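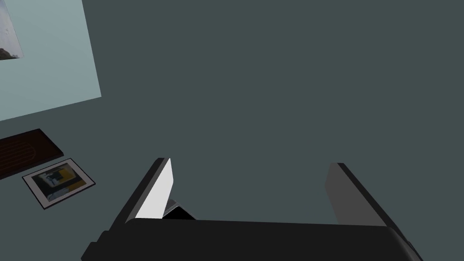 How long should a sourdough starter be kept in the refrigerator between feedings?
One to two weeks is a safe interval for a mature starter kept at 100 percent hydration. A stiff starter can wait longer, and a young one should stay at room temperature until it rises on a steady schedule.

Maintaining a Small Starter for Weekend Baking
By Leidy Grajales
Updated Jul 3, 2022

This procedure is for a home baker who makes bread once a week. It assumes an established starter that at least doubles after each feeding. All quantities are by weight. Use a scale that reads to 1 gram.

Equipment and ingredients
Two straight-sided glass jars, 12 to 16 ounces each
Digital scale
Narrow silicone spatula
Rubber band or wax pencil
Unbleached bread flour
Whole rye flour
Water, filtered or left standing if heavily chlorinated

Flour blend
Mix 90 percent bread flour and 10 percent whole rye. I make it up by the kilogram and store it in a sealed tub. The rye speeds up fermentation noticeably and gives the paste a little more body. Higher rye percentages work, but the rise becomes harder to read in the jar, as rye has less stretch and tends to collapse early.

Step 1. Take the jar out of the refrigerator
Do this on the evening two days before baking. Stir in any gray liquid on the surface, or pour it off if you want a milder flavor. Discard the starter if there is pink or orange streaking or any fuzzy growth.
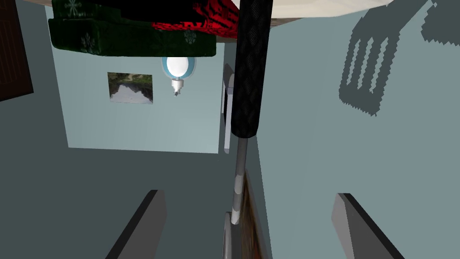
The cold jar does not need to warm up before the first feeding. Use water at 80 to 85 degrees F and the mixture will come close to room temperature by itself.

Step 2. First feeding
Put 10 grams of starter in a clean jar. Add 20 grams of water and stir until cloudy. Add 20 grams of flour blend and mix until no dry flour remains. Scrape down the sides, set the lid on loosely, and mark the level with the rubber band. Leave at 72 to 76 degrees F overnight.

Step 3. Second feeding
Repeat in the morning at the same 1:2:2 ratio. The starter should peak in 5 to 7 hours. At peak the top is slightly domed, and bubbles are visible through the whole depth of the jar. If it takes more than 9 hours, give it another feeding before building the levain.

Step 4. Build the levain
For one loaf with 500 grams of flour, 100 grams of levain is needed. Combine 25 grams of ripe starter, 50 grams of water, and 50 grams of flour blend. This leaves a margin for what sticks to the jar.
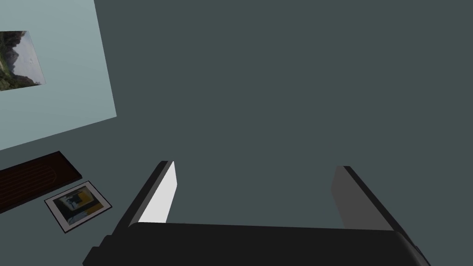

Silviu Mihăilă wrote in to say that his levain takes twice as long in February as in summer, at the same ratio, and that he now seeds it 1:1:1 in cold weather. I have tested this in a 66 degree kitchen and it works. The flavor is slightly sharper.

Step 5. Return the starter to storage
Feed the remaining starter 1:3:3. Let it stand at room temperature for 1 hour, then tighten the lid a quarter turn and refrigerate. Refrigerating soon after the feeding leaves food for the week. A starter stored after its peak will be sluggish at the next use and usually needs an extra feeding.

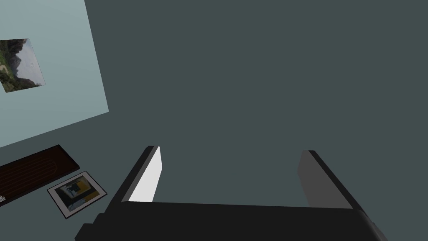
Step 6. Keep a dried backup
Spread a thin layer of ripe starter on parchment and leave it until brittle, usually one to two days. Crumble it and store it airtight in a dark cupboard. To revive, soak 5 grams in 20 grams of warm water for an hour, add 20 grams of flour, and feed daily until it doubles.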